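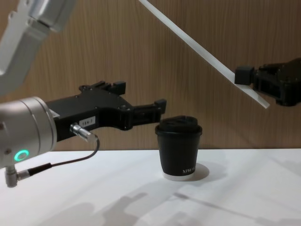 Left arm with black two-finger gripper, green light on the wrist

Gutter and Downspout Inspection Checklist
Property: Salehi Building, Ridthorpe
Inspected by: Golshifteh Esfahani
Season: October, before the leaves are all down
Total gutter run: 228 feet

Mark each item OK, REPAIR or WATCH. Please write a comment also when the item is OK, so the next inspector can compare.

BEFORE CLIMBING

Ladder feet and locks -- OK
Comment: The Wamell extension ladder was used. Rubber feet have good grip. The left lock is stiff but it closes completely.

Ground under ladder -- WATCH
Comment: On the north side the soil is soft near the flower bed. I put a board under the feet and asked the tenant to keep the side door closed while I was up. It is better to do this side in the afternoon, when the ground has dried a little.

Power lines near the work area -- OK
Comment: The service line comes in at the east corner. Do not place the ladder there. That corner can be checked from the garage side.

Wind and rain -- OK
Comment: Light wind, no rain.

GUTTERS

Slope toward the outlets -- REPAIR
Comment: The back gutter has standing water in the middle. I poured a bucket at the high end and the water stopped before the outlet. The hangers must be reset with a string line.

Hangers and screws -- REPAIR
Comment: 9 hangers are loose on the back side, all in the same stretch. The old spikes came out by hand. Replace them with hidden hangers and long screws, and check that the screws go into the rafter tails and not only into the fascia board.

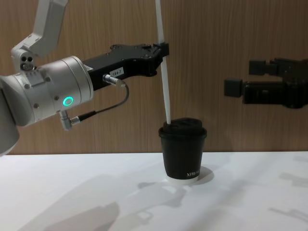

Black gripper, label 164-7 on the side

Seams and corners -- WATCH
Comment: The inside corner above the kitchen has a brown line under it. I did not see a drip during my test, but the sealant is cracked. The owner told me the gutters are some 15 years old, so the other corners may follow.

End caps -- OK
Comment: All tight. One has a small dent from an earlier ladder, it does not leak.

Debris -- REPAIR
Comment: Maple seeds and roof grit on the whole front side. The Jiltar guards are clean on top, but fine material has passed through and made mud under them. The guards must be lifted for cleaning. Washing from above does not help much.

Fascia board behind the gutter -- REPAIR
Comment: Soft wood for about 2 feet next to the back outlet. My screwdriver went in easily. Please repair this before the hangers, otherwise the work will be done two times. 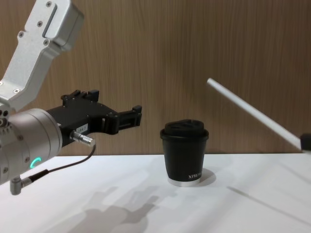
Drip edge -- WATCH
Comment: On the garage the metal ends behind the gutter and not over it. Water can run down the board. Ask the roofer for a price to add a flashing strip, it can be done on the same visit as the fascia.

DOWNSPOUTS AND DRAINAGE

Outlets open -- OK
Comment: Tested with the garden hose. Front outlets run freely. The back outlet was slow at first, I took out a tennis ball and after this it was fine.

Straps to the wall -- REPAIR
Comment: The lower strap at the driveway is missing. The pipe moves when I push it.

Extensions at the bottom -- REPAIR
Comment: The north extension has come off and is lying behind the trash cans. Water goes directly to the foundation. Put it back with a screw on each side.

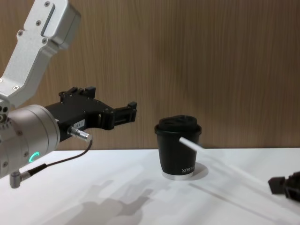 Splash blocks -- WATCH
Comment: One is turned the wrong way, toward the house. I turned it by hand, but the soil under it has a hollow and should be filled.

Basement wall at the same place -- WATCH
Comment: White powder on the lower part of the wall, dry when I touched it. Look again after a heavy rain.

ORDER OF WORK

Fascia first, then hangers and slope, then cleaning, then sealant in the corners. The sealant needs dry metal. The loose strap and the north extension can be done at any time, and I recommend this week.

Next inspection: April
Copy to: owner, roofer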